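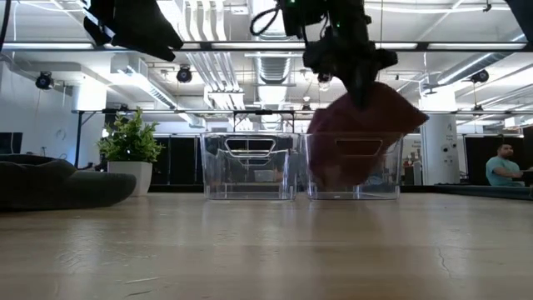

투명 수납함으로 시작하는 겨울 천 정리
Lenda 작업실 정리 갤러리

찬바람이 불기 시작하면 어김없이 천 더미가 늘어납니다. 담요에 무릎덮개에 목도리, 언젠가 쿠션 커버를 만들겠다고 사 둔 자투리 천까지, 꺼내 놓고 보면 도대체 어디에 다 들어가 있었나 싶을 정도예요. 저희 Lenda 작업실도 12월만 되면 선반마다 포근한 것들이 넘쳐흐르는데, 올해는 마음을 단단히 먹고 통부터 바꿔 보기로 했습니다. 예전에는 뚜껑 달린 종이 상자를 썼거든요. 겉에 이름표를 붙여 두어도 꼭 엉뚱한 상자부터 열게 되고, 한 번 열면 또 다 뒤집어 놓게 되고... 정리를 하는 건지 어지르는 건지 모를 오후를 참 많이도 보냈답니다.

그래서 이번 페이지에서는 투명한 수납함 두 개로 천을 정리하는 이야기를 해 보려고 해요. 거창한 비법은 없지만, 비슷한 고민을 하시는 분들이 차 한 잔 곁에 두고 천천히 구경하고 가시면 좋겠습니다.

수납함은 Kobori 골목에 있는 생활용품 가게 Custeck에서 골랐습니다. 모서리가 둥글고 앞쪽에 길쭉한 손잡이 구멍이 나 있는 모양이라 선반에서 쓱 당겨 꺼내기가 참 편해요. 저는 사실 손잡이 때문에 이걸로 마음을 정했어요. 높은 칸에 올려 둔 상자를 두 손으로 껴안고 내리다가 허리를 삐끗해 본 분이라면 제 마음을 아실 거예요!

버건디색 천은 저희가 겨울마다 가장 아끼는 색입니다. 와인색이라고 부르는 분도 있고 팥죽색이라고 부르는 분도 계신데(저희 어머니는 끝까지 팥죽색이라고 하십니다), 뭐라고 부르든 밝은 나뭇빛 탁자 위에 올려놓으면 방이 한결 따뜻해 보여요. 이런 짙은 색은 투명한 통에 담아도 금방 눈에 들어와서 찾기가 쉽고요.

접는 방법에 대해서도 자주 물어보시는데, 저는 얇은 천은 그냥 느슨하게 넣는 편입니다. 칼같이 각을 잡아 개어 두면 보기에는 좋지만 접힌 자리에 줄이 가고, 다음에 꺼낼 때 다리미를 또 찾아야 하잖아요. 조금 구겨진 채로 통 안에 폭 들어가 있는 모습도 나름대로 정겹습니다. 대신 두꺼운 펠트나 담요는 돌돌 말아서 세워 넣어 주세요. 눌린 자국이 훨씬 덜 남고, 하나를 꺼내도 옆의 것이 무너지지 않아요. 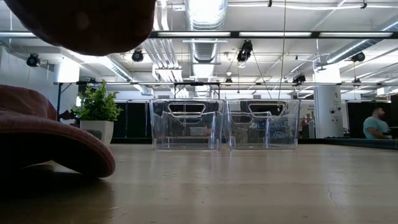 통을 두 개 쓰는 까닭도 말씀드려야겠네요. 하나에는 지금 쓰는 것, 다른 하나에는 철이 지나서 잠시 쉬게 할 것을 넣습니다. 처음부터 완벽하게 나누려고 하면 손이 자꾸 멈추니까, 우선 빈 통 두 개를 탁자 위에 나란히 올려 두고 천을 하나씩 집어 들면서 그때그때 정하는 게 좋더라고요. 망설여지는 천은 탁자 한쪽에 잠깐 두었다가 맨 나중에 다시 봅니다. 저는 이 마지막 차례가 제일 재미있어요. 잊고 지내던 천에서 새 쓰임새가 떠오르기도 하거든요. 작년에는 그렇게 남은 펠트로 찻잔 받침을 13장이나 만들어서 이웃들에게 나누어 드렸습니다.

탁자 이야기도 조금만 할게요. 표면에 가느다란 금이 비스듬히 나 있는데, 저는 이 금이 그렇게 싫지 않아요. 오래 쓴 가구에는 그런 표정이 하나쯤 있어야 마음이 놓이더라고요. 다만 올이 성긴 천은 금이나 거친 곳에 걸릴 수 있으니, 그런 천을 펼칠 때는 얇은 면포를 한 장 깔아 주시면 안심입니다.

그리고 초록 잎이 몽글몽글한 작은 화분! 네모난 흰 화분에 담긴 이 친구는 정리하는 날에도 꼭 곁에 둡니다. 천만 들여다보고 있으면 눈이 금세 피곤해지는데, 가끔 고개를 들어 초록을 보면 숨이 한번 트여요. 흰색 화분이 짙은 천 색과도 잘 어울려서 괜히 자리를 이리저리 옮겨 보게 됩니다.

투명한 통은 햇빛이 바로 드는 곳에는 두지 않으시는 게 좋아요. 안이 훤히 보이는 만큼 빛도 그대로 들어가서 천 색이 바랠 수 있습니다. 저희는 커튼을 친 쪽 선반에 올려 두고, 방습제를 하나씩 넣어 둡니다. 통이 뿌옇게 흐려졌을 때는 미지근한 물에 부드러운 행주를 적셔 닦고 마른 수건으로 한 번 더 훔쳐 주세요. 거친 수세미는 잔흠집이 남으니 피하시고요.

다음 갤러리에서는 Citer 실로 짠 무릎덮개 24장을 색깔별로 정리해 보려고 합니다. 크기도 두께도 제각각이라 벌써부터 걱정 반 설렘 반이에요. 댁에서 쓰시는 수납 방법이 있으면 방명록에 남겨 주세요. 하나하나 반갑게 읽고 있습니다.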